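Flickering LED panels after swapping fluorescent battens in a workshop

Kaj Bergmann
Posted 24/12/2021

We replaced the old fluorescent fittings in our unit with LED battens in October. The ceiling is white with white beams, and the long fittings are spread across it. Most are fine, but one row flickers at low output. At full output the flicker goes away. The dimmer is the one that was already on the wall, marked 60 to 342 W, trailing edge. The new row draws 30 W in total as far as I can work out from the labels. The drivers are described as dimmable. Is the dimmer at fault, or the drivers?

Roos Van Beek

The load is below the minimum. A dimmer rated from 60 W needs at least 60 W connected to switch cleanly, and you have half that. Below the minimum the electronics in the dimmer do not see enough current to keep their timing, and the error shows most at the low end of the range.

You have two sensible options. Fit a dimmer with a lower minimum load, or move a second row on to the same circuit so that the total comes above the threshold. A bypass load across the output also works in many cases, but check with the dimmer maker first.
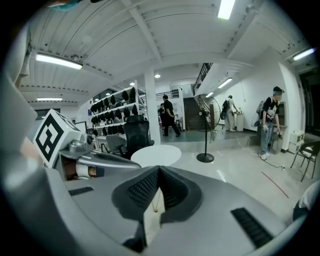
Before buying anything, read the driver label again. "Dimmable" may mean mains dimming, 1–10 V or DALI. If it is either of the last two, a wall dimmer in the supply line is the wrong control and no change of load will cure it. The fittings should then have a permanent supply and a separate control pair.

Isolate at the board before you open a fitting, and prove it dead with a tester. If the row is on a shared neutral — common in older units — get an electrician to look at it.

Wouter Mulder

Had the same with Staladier battens. Changed the dimmer, all fine since. Didn't touch the drivers.

Pascal Besson

Agree with Roos on the minimum load. I would add that some dimmers have a small trimmer behind the front plate which sets the lowest level. Turn it up slightly until the flicker stops. You lose the bottom of the range, but in a workshop that hardly matters. Also check the colour temperature if you add fittings later, as a 3,000 K batten beside a cooler one looks odd.

Related
Buzzing noise from a trailing edge dimmer
Can I reuse fluorescent housings for LED tubes?
Emergency lighting test intervals in small units
Choosing a driver for 1–10 V control

Print this page
E-mail this page

Contact us | Copyright Turnumia | Back to top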